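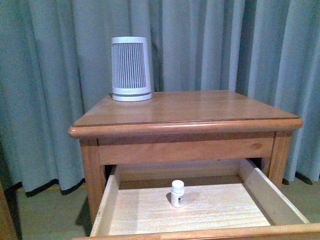 Droradent open day, quick notes

Posted 6 March 2024

OK typing this on the train with 64 percent battery so forgive the mess. Droradent opened up the workshop in Chisholm for a day and I got a spot. If you watch Kemby you know the name already. They made THE ring. The finale ring, the crooked one, the one that got its own fan account before the credits were over.

For anyone who skipped the season: two people get engaged on a ferry, in the rain, she says it looks like a bent fork, he says it's supposed to, they both cry. Broke up in February. The ring is still the best thing to come out of that show and I will not be taking comments on that.

Got there early. Line down the side of the building anyway. A lot of Kemby hoodies, one full ferry outfit with the yellow raincoat, a mother and daughter who were arguing about whether the proposal was staged (it was, sorry). Doors opened late. Coats on a rail, bags in a locker, phones allowed in the front rooms but not at the benches.

First room is the archive. Glass cases, low light, lots of leaning. Red carpet pieces mostly, loaned out and returned. Liked the ear cuff from the third Kemby reunion, smaller than it looks on TV. Everything is smaller than it looks on TV. There's a tiara from a music video that's basically wire and paste, and the label says so, which I respected. Labels in general were good. Who wore it, what for, what broke. One necklace had "clasp failed on stage, recovered from shoe" and I stood there laughing by myself like a weirdo.

Then the benches. This is what I came for. Groups go in with a guide and ours was Jurgita Grigaitė, who designed the finale ring. I'd expected somebody from PR. Gray apron, pencil in her hair, talks fast. She had about ten sentences of intro and then just started passing wax around.

So, the process, as far as I could scribble it down. Drawing first. Then a wax model, carved by hand, and that's where the crooked shape came from. The first version was straight. Production sent it back becuase it looked like every other ring on television. She pressed the wax with her thumb, more or less out of annoyance, and sent a photo of that. They said yes within the hour. The dent on the left side of the band is still her thumb. I have looked at that ring in so many screenshots and never got that it was a thumb.

After the wax comes the casting, then cleanup, then the stone goes in. The stone was the fight. The network wanted something huge. Jurgita wanted it low and a bit sideways so it wouldn't snag on the raincoat. She won, mostly. It's a gray spinel and people still write in to tell them it's a bad diamond.

Somebody asked who has the real one now. Silence. Then: "It is not in this building." Moving on!!

They made a second one for filming, in case the first went over the side of the ferry, and that's the one you can see in the case by the stairs. I got my turn. Thirty seconds maybe before the person behind me coughed. It's darker in real life. The prongs are uneven on purpose. Somebody near me whispered "hi" to it.

Upstairs is the polishing room, loud, kind of smells like pennies. We weren't allowed near the wheels. A guy at the end was fixing a brooch for an awards thing he wouldn't name, so obviously we all guessed out loud, and he went red at one of the guesses. I'm not printing it. But if a certain presenter walks out in a beetle next month, remember where you read it.

Lunch was not included. Went across the road to Boltum, which is a cafe inside what used to be a bank, counter still has the teller windows. Cheese toastie, fine. Coffee, not fine. Half the line from the morning was in there comparing photos. The daughter had come around to the staged theory, the mother had not.

Afternoon was a Q&A in the front room. Stuff I wrote down:

Copies. They know about the copies. They've stopped chasing the cheap ones. What bugs Jurgita is that the copies put the dent on the right.

The official version. Exists, sterling, made to order, 1345 dollars. You could hear the room do the math. It gets the dent but not her thumb, they use a mold.

The waiting list. 497 names on it as of that morning. They are not hiring more people to go faster. A woman in the front row said she'd been on it since the finale and got a round of applause.

Next season. Yes they've been asked. No she won't say if there's a ring. There was a long pause before the no, do with that what you want.

Does she watch the show? She does not. She saw the ferry clip on someone's phone with the sound off. Thought he was holding the box upside down. (He was. Go back and look.)

Gift table on the way out. Postcards, polishing cloths, a ferry pin that had sold out before I got there, of course. I bought a cloth. I own no silver. The tote bags are thin and I wouldn't bother.

Complaints, quickly. The archive room gets way too full when two groups overlap, they need to space those out. Nowhere to sit before the Q&A. The map they email you has the entrance on the wrong street so a bunch of us walked around the block. And the sign by the stairs spells the lead character's name wrong, which several people pointed out to staff, at length.

Worth the trip if you're a Kemby person, and maybe if you just like watching somebody do fiddly work well. My favorite bit was still the wax. It's light, you don't expect how light. I left a nail mark in mine and she said leave it.

They say there'll be another open day but no date yet. Sign up by email, the booking page fell over last time. Photos of the cases when I get home and find the charger, stop is coming up, bye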